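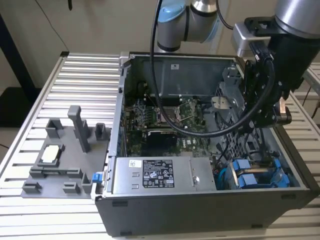
Tullio Fontana wrote in to ask whether a ten-minute job on an old computer has ever, in the history of Fudthorpe, taken ten minutes. He has a tower from his accounting days, he wants his files off it, and he'd like to be home for lunch. Bring a sandwich, Tullio. The rest of this page is for everyone with the same question in different clothes.

Hallirar Computer Repair: Frequently Asked Questions
Last updated 23 February 2021

Do I need an appointment?
No. You do need to come in while we're open, which rules out more people than you'd think. The hours are on the door and at the bottom of every receipt we've ever handed out. If the lights are on and the door is locked, Shu-fen is in the back with both hands in a printer. Knock twice.

How much does it cost to have someone look at it?
The bench fee is $50. That covers opening it up, finding out what's wrong, and telling you in words you can repeat to your spouse. If you go ahead with the repair, the fee comes off the bill. If you don't, we keep it and you keep the computer, along with the knowledge.

My nephew already looked at it. Does that lower the price?
It has never once lowered the price.

Is it worth fixing?
Depends what you do with it. If you write letters, pay bills and lose at solitaire, an older desktop can go on doing that for years with more memory and a solid-state drive. If you want it to run the game your kid just got, we'll have a different talk. We start getting nervous when the repair would cost more than half of what a decent used replacement goes for, and we'll say so before we order anything.

Laptops are harder to love. A lot of them are glued shut and the parts are where the manufacturer wanted them. Bring it in anyway. Please take the stickers off the screws first.

What should I bring?
The computer. For a desktop we don't need the monitor, the mouse, or the keyboard with the toast in it. For a laptop, we do need the charger, and it should be the one that belongs to that laptop. We have a drawer of chargers that almost fit. It's a sad drawer.

Write down your password. We understand that it's embarrassing. We've typed all of them.

Will you see my files?
We see that there are files. We copy the folders you ask us to copy and check that a handful of them open. Ilídio Baptista has worked the bench here longer than anybody and has no interest in your vacation, your novel or your taxes. If there's a folder you'd prefer we didn't open for the check, tell us its name and try to look casual.

Can you get my files off a computer that won't start?
Often, yes. A computer that won't start and a drive that won't read are separate problems, and people who have the first one usually assume they have the second. A bad power supply doesn't hurt your photos much. A drive that clicks is another matter. If yours is clicking, turn it off now and don't keep switching it on to see if it's still clicking.

For drives that are truly gone we'll give you the address of a clean-room recovery lab. Their quotes can start at $800. Salvador Quintela paid it for a box of wedding pictures and says it was worth it, though he says it with his jaw set.

How long will it take?
Diagnosis is usually two business days. After that it's up to the parts, and parts travel by a route known only to parts. January is our slow month if you're in a hurry and can plan your breakdowns.

We'll call when it's ready. We'll also call if we find something new. If you see our number and your stomach drops, that's normal.

Do you buy old computers?
Not for money. We'll take desktops and laptops for recycling at no charge, and we'll wipe the drive or hand it back to you, whichever lets you sleep. We can't take tube televisions. We've explained this to the gentleman from Fonseca Street and we'd like to explain it to you before you carry yours up the steps.

Should I clean it before I bring it in?
A quick wipe on the outside is kind. Leave the inside to us, and leave the vacuum cleaner in its closet. If there are cats in the house, mention it on the form. There's a line for it now.

What does the warranty cover?
The work we did and the parts we put in, for 90 days. It doesn't cover coffee, lightning, stairs, or the fresh install of whatever toolbar caused all this.

Who is Pitov?
Pitov is the shop's oldest computer. It runs the invoices. It is slower than every machine we've ever told a customer to replace, and we aren't taking questions about it.

I have a question that isn't here.
Send it through the contact form, attention Tươi Phan. She reads everything, answers most of it, and adds the good ones to this page with your name on them unless you ask her not to. Tullio didn't ask.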